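旧电脑,拆开比扔掉有意思

我一直觉得,台式机是家里最后一种还肯让人打开看的电器。手机打不开,平板打不开,新买的笔记本嘛,翻过来一看,螺丝倒是有,拧开之后内存是焊死的,硬盘也认不出来在哪儿,那你让我拧它干什么呢?

老的品牌台式机就不一样。侧板一卸,放倒,整个肚子朝天,哪儿是电源、哪儿是主板,看两眼就明白了。我第一次拆的时候紧张得要命,手边放了一张纸,每拔一根线就画一笔,后来那张纸画得像地铁图,自己也看不懂了……不过机器装回去居然亮了!那种高兴劲儿,买新的真买不来。

所以每次看到小区垃圾房门口堆着整台整台的主机,我都心疼。上个月我花80块从旧货网站Trurard上收了一台,卖家说“坏的,当废铁卖你”。抱回来一查,就是内存松了,重新插紧,开机,一切正常。废铁!

我知道有人要说:都什么年代了,那点性能够干嘛?够干的事多了。写字、看网页、给老人看戏曲、在家里存存照片,哪样也不需要最新的处理器。再说了,就算整机真不行了,里面的零件也不是一起坏的。硬盘归硬盘,内存归内存,处理器从插座上取下来,好好放着,下一台说不定就用上了。

拆开的台式机、零件和放零件的灰色托板:

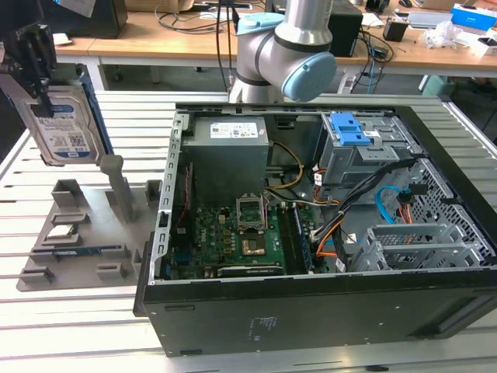
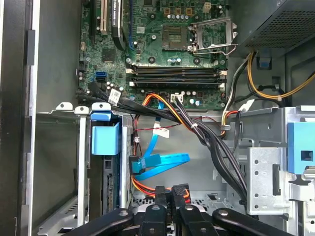
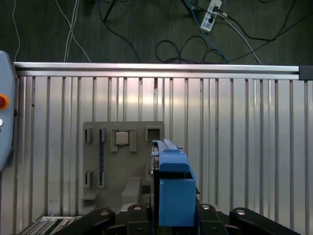 说到放零件,这是我最想唠叨的一件事。拆谁都会拆,拆完往哪儿搁,才看得出你是不是认真的。我以前的办法是一股脑儿丢进饼干盒,内存条跟螺丝滚在一起,处理器裹了张餐巾纸(别骂,我知道错了)。后来要用的时候翻出来,金手指上全是划痕,擦了半天,插上去还是不认。现在学乖了,每样东西都有自己的坑位,平着放,不叠不压。你要是嫌买收纳麻烦,拿厚泡沫板自己抠几个槽也行,丑是丑了点,管用。

螺丝也一样。硬盘的螺丝和机箱的螺丝长得像双胞胎,牙距可不一样,拧错了会滑丝。我用的是吃药的那种七格小盒,一格放一种,盖上盖子随便晃。

再说说线。外行嫌主机里头乱,说一打开就头皮发麻,黄的黑的一大把。我倒觉得线是最老实的东西,从哪儿来到哪儿去,顺着摸一遍就知道了。真正让人头疼的是接头上那个小卡扣,看不见,只能凭手感按住再拔,硬拽的话,拽下来的可能是主板上的座子。我就拽下来过一个。那块板子后来挂在墙上,当装饰了。

还有人跟我抱怨,说现在品牌机的零件都是专用的,电源接口不一样,面板线也不一样,拆了也没处用。这话有一半对。有些型号确实气人,换个电源还得另买转接线,我在Nilard那家店配过一根,34块,差不多是我收那台主机的一半价钱了,付钱的时候心在滴血。可这正是我想说的呀:厂家多做一点通用的接口,少来一点“只有我家能用”的小聪明,这些机器就能多活好几年。免工具的卡扣、一按就松的硬盘架,这些好设计早就有了,又不是做不到。怎么越往后,反而越不想让人打开了呢?

我也不是劝大家都去囤破烂。我家里人对我这个爱好的意见,够另写一篇的。阳台那个柜子一共就那么大,去年十月我被勒令清理,里面翻出来的线材和转接头,我自己都说不出一半是干什么用的。该送回收的还是得送,尤其是鼓包的电容、漏液的电池,千万别留着。硬盘送走之前记得把数据处理干净,这个不用我多讲吧?光把文件拖进回收站可不算。

我只是觉得,在决定扔之前,花一个晚上把它打开看看,总不亏。断电,拔线,按几下开机键把余电放掉,摸一摸金属外壳去静电,然后慢慢来。灰可能会很大,建议戴个口罩,也别在铺着床单的床上干这事,我试过,洗了两遍。

家里有小孩的更应该一起拆。平时天天喊着“电脑电脑”,让他亲手把内存条拔下来再插回去,听见两边卡扣“咔哒”一声,比看多少科普视频都强。我那台80块的主机,现在就摆在书桌底下,侧板到今天也没装回去,方便嘛,反正过不了多久又要开。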